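Kirnari Twin is a tabletop two-arm robot kit sold by Farnholm for laboratory and classroom work with soft goods. It ships as a pair of arms with grippers, a set of mounting rails, clamps, cabling and a control program named Salameh. The kit was designed by Tarek Bataineh and first offered in May at a list price of $3,189. A single-arm version, without the cross bar, is sold separately.

The arms mount on a metal rail assembly fixed to the customer's own table. Each base is bolted to a plate over a pair of rails, and its position can be changed without removing the far bar. Rated reach is 43 centimeters per arm. Power is supplied by an external adapter.

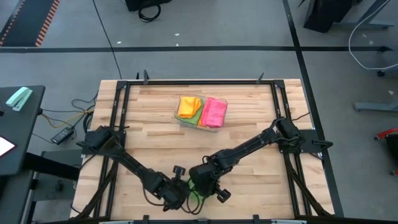

Kirnari Twin arms on a wooden table, with a container of folded cloths.

Cloth handling is the main use given in the product manual. Salameh includes routines for grasping, spreading and folding small cloths, along with a recorder that stores joint positions from both arms on a shared clock. Routines may be edited as plain text files.

A review by the testing service Clalivside covered 437 folding trials and recorded 23 dropped cloths. The reviewers rated the rail system as stiff enough for the stated load but criticized the length of the supplied cables and the lack of a printed wiring chart. Replacement gripper fingers are sold in pairs.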